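How long should a mailing list be before a first novel comes out?
Posted by Majdi Boutros, 2019-02-05

My first mystery, Lostovix, is due out in July and I'm so excited I can hardly sit still! I have 33 people on my newsletter, and most of them are cousins. A writer in my critique group says not to bother publishing until you have 2,000. Is that true? And what do you even send people when there's no book yet?

Tarek Hamdan
Oh, don't wait! I put out my first one, Stotomier, with a list of 300 and I had the best time. Those readers wrote back, they told their sisters, and a couple of them still catch my typos before anyone else does (bless them). Send something short every month. I wrote about the town my book is set in, the bus routes, the bakery, a murder from the old newspapers that I couldn't fit into the plot. Put the sign-up link on the last page of the book too, right after the final chapter, while they're still in the mood. And write back to everybody who replies, even if it's only two lines.

Wissam Darwish
depends on genre. mystery people like free short stories, so write one

Issa Matar
Seconding the short story! Mine was a prequel with the same detective, 20 pages or so, and I loved writing it. Give it away for signing up, and ask your local library if they'll put a few printed copies on the desk. Ours said yes right away. Your cousins count too, by the way, so ask each of them to forward one issue to a friend who reads mysteries. Good luck with Lostovix, I'll be signing up myself as soon as you post the link!
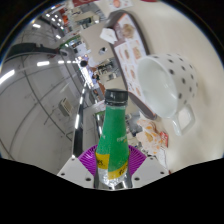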